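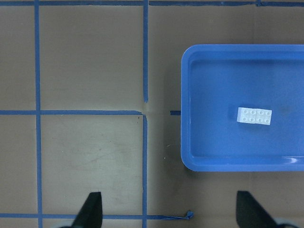 Automatización en Foderby: estado de la célula de bandejas

La sección de preparación de kits de Foderby trabaja desde marzo con una célula de brazos robóticos integrada por Bultetell. El alcance es limitado: colocación de bloques blancos de plástico en bandeja azul, sobre una mesa forrada de papel marrón y cuadriculada con cinta de pintor. Hasta la fecha se han registrado 1.665 ciclos, con 339 intervenciones manuales.

La cuadrícula sirve de referencia a las personas. Quien prepara la mesa anota la casilla de la bandeja en la hoja de turno, y cualquier compañero puede reproducir la disposición sin consultar el programa.

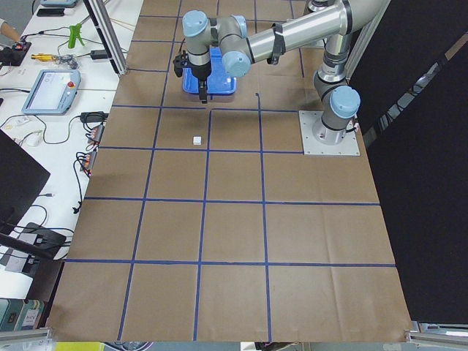 El cambio principal afecta al reparto de tareas. Antes, cuatro personas llenaban bandejas durante todo el turno; ahora dos atienden la célula y las otras dos han pasado a verificación de kits terminados. No se ha modificado la plantilla ni la categoría de los puestos. Sí ha cambiado el contenido del trabajo: menos movimiento repetido de muñeca, más tiempo de pie ante la consola y más registro escrito.
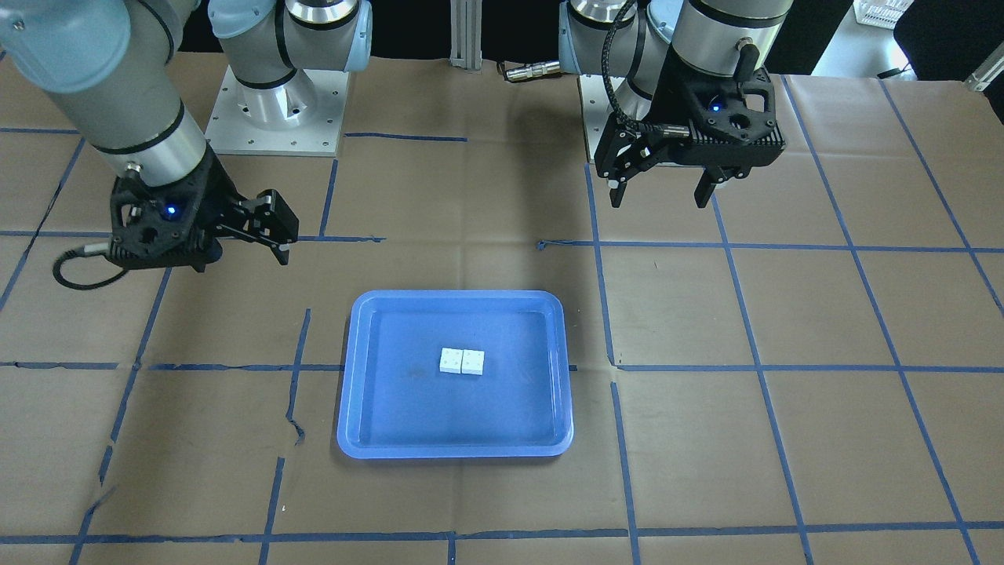 Los dos brazos sobre la mesa, con dos bloques en la bandeja.

La mayor parte de las intervenciones corresponde a agarres descentrados. El procedimiento es el mismo en todos los casos: pausa desde la consola, retirada de la pieza, anotación de la casilla y reanudación. El personal ha señalado que el registro en papel -- una línea por parada -- consume más tiempo que la propia corrección. Se está probando un formulario con códigos de causa.
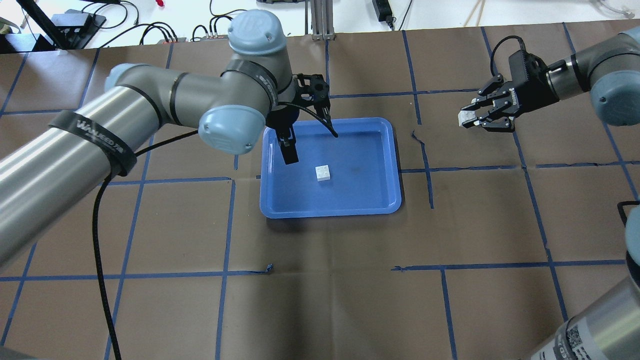 Con dos brazos en la misma zona, la secuencia exige que uno libere el espacio sobre la bandeja antes de que entre el otro. Esa espera alarga el ciclo, y el turno de tarde ha pedido revisarla. Bultetell entregará una secuencia nueva a la línea Hulme, donde se validará antes de aplicarla aquí.

La formación de los operarios de Stinasville consta de dos sesiones en la propia célula: manejo de la consola y recuperación tras parada. Las inscripciones se tramitan con el responsable de turno.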